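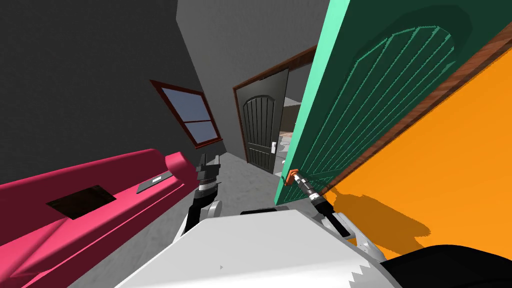
Illustration: Dititard

The town of Kemppainen will change the rules for its public library from April. Members can then borrow books for 36 days, and the fee for late returns is removed. The town council took the decision on 12th March.

The library has 800 active members. Last year 315 of them paid a late fee at least once, and several parents wrote to the council that they had stopped visiting for this reason. Lost books must still be paid for - this part of the rules stays the same.

Reserved books will be kept at the desk for six days. After that they go to the next person on the list. 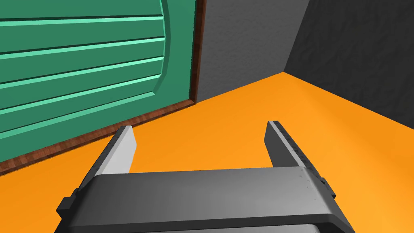

Branch in Puvura

The small branch in Puvura follows the same rules, but its opening hours are not changed. Books from the main library can be returned there as before. The local bus company Stistetti has agreed to carry the book boxes between the two buildings - until now the staff did it with their own cars.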